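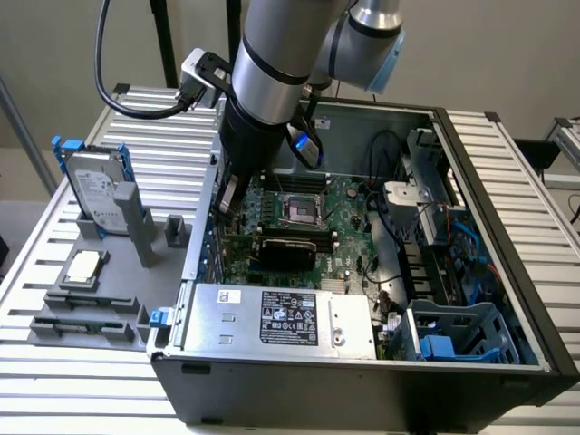
Week 4 notes: Can a machine do the fiddly jobs yet?

Ridwan Hutapea, Automation in Everyday Work
Kassab Building, room 2152

Okay, so last week we did welding and pallets, and a few of you came up afterwards and said (fair enough!) that you'd been promised household chores. We're getting there. I want to go through the PC tower first, as it's the best halfway house I know between a factory job and the sort of thing you'd do at the kitchen table on a wet arvo.

Think about what the job asks for. The tower's lying on its side with the cover off. The CPU socket is empty and the metal frame is round it, and over on the bench there's a fixture with a CPU, two memory modules and a hard drive in a blue caddy. If I gave you those parts and that tower you'd have a go at it, and most of you would get there even if you'd never opened a computer before. You'd bend down, squint, turn the memory round when it wouldn't seat, and swear a bit.

Now write down every bit of that you did without thinking. I tried it for the memory alone and my list ran to 39 lines, and I'd still left out "hold the case still with the other hand".

Where the easy part stops

Picking the part up is the easy bit, or easy enough. A fixture is a lovely cheat. Each part sits in its own pocket at a known angle, so half the looking is already done for the arm. I call this tidying the world for the robot, and I'd like you to watch for it in every demo video you see from now on. Who put the socks in a neat row before the laundry folding started?

The case is another story. Look at how much there is in the way: slots, capacitors, loose wires, a card standing up off the board, and your fingers have to come down between all of it. A person can brush past a cable and not care. A gripper finger that brushes a cable may drag it along and have no idea, unless someone's given it a way to feel the tug or see the snag.

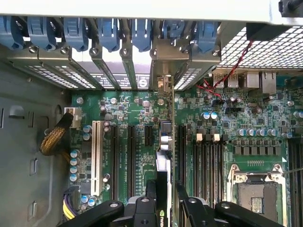 And wires are the worst of it, really. Solid parts have a shape you can measure once and store. A twisted pair of red and black wires has whatever shape it was left in, and so does a tea towel, and so does a fitted sheet, which I can't fold either. When we get to the laundry reading (Bratgate chapter, it's long, start early) you'll find the same complaint on nearly every page.

The other trouble is contact. Lining up a memory module with its slot is a seeing problem right up to the moment they touch, and after that it's a feeling problem. Push too softly and the latch stays open. Push hard when you're crooked and you've wrecked a slot. You want an arm that's stiff while it's travelling and a bit give-y when it lands, and getting both from the same machine is a good chunk of what people in this field argue over.

Small cameras by the gripper help a lot with the first half, by the way. A fixed camera off to the side gets a nice broad view, then the arm gets in front of the very thing you want to look at. Have a think about which view you'd keep if you could only afford one. I'll ask in the tute.

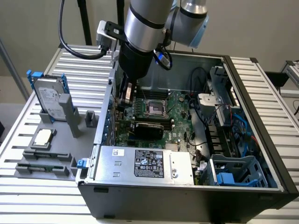
Page 3 of 5

So, can they do it yet?

My answer in June was "some of it, slowly, if you set the bench up for them", and I haven't shifted much. Let me split it up.

Jobs I'd hand over now: moving a known part from a known pocket to a known spot, all day, same model of case. Driving screws falls in here too if they're all the one size.

Jobs I'd hand over with a person nearby: seating drives in bays, putting memory in, loading a dishwasher with your own plates (your own! not your flatmate's collection of odd mugs).

Jobs I'd keep: routing cables, finding the dropped screw, making a bed, anything in a shed.

You're welcome to disagree and the essay is the place for it. Last year's best one took the other side completely and used the Drellex kitchen trial as its main case. It ran 1894 words, well under the limit, so please don't pad.

For next time

Read the Brolix handout up to the part on grasping. Then pick a chore at home, do it once with your eyes shut and once with thick gloves on, and jot down which was harder. No knives and no kettles, please. Bring the notes along, scruffy is fine. Drop-in hours are in room 128, and the door sticks, so give it a shove.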